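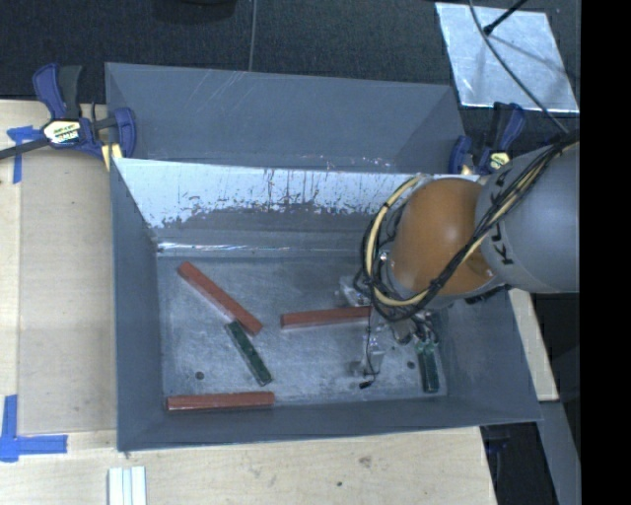
How to compare two grippers on a bin picking job without fooling yourself

I've been swapping grippers on and off our arm since January, and the first month of results went straight in the bin (the other sort of bin). So I've written down the way I do it now, mostly for Kylie Rakena, who takes over the cell next, but it should work for anyone with one arm and two grippers to choose between.

Fix everything that isn't the gripper
Clamp the bin down. I mean it! An arm that catches a wall can shift the whole thing a few millimetres, and after that you're comparing bin positions. I use bar clamps at the back, and I put tape on the table so I can see at a glance if anything has crept.

Pick boring parts
Plain rectangular blocks are ideal to start with. Have a couple of colours and more than one length, so your notes can say "long red, by the wall" and you'll still know what you meant next week.

Write down the starting layouts
I have four layouts on a sheet of paper and both grippers get all of them. One has a block close to a wall, one has two blocks nearly touching end to end, and the other two I let Sérgio Pinheiro draw, as he's much meaner than I am.

Sort the cables before you run anything
This is where I lost most of my time. Move the arm by hand speed to the lowest point in each corner and watch the wiring, not the fingers. You want enough slack for the wrist to turn, but any loop hanging lower than the fingertips will find a block to snag on. Tie it, turn the wrist both ways, then tie it again.

Run the picks
I do 200 per gripper, 50 for each layout, and swap grippers halfway through so neither one gets all the morning runs. Note every miss straight away with a word or two: slipped, hit wall, pushed block, cable. If you only write pass or fail you'll regret it — I did.

Reading the results
Look at the corners first. The Condimmont gripper got 185 in our last round and I was ready to order another, until I saw that nearly all its misses were against the walls, where our real parts end up.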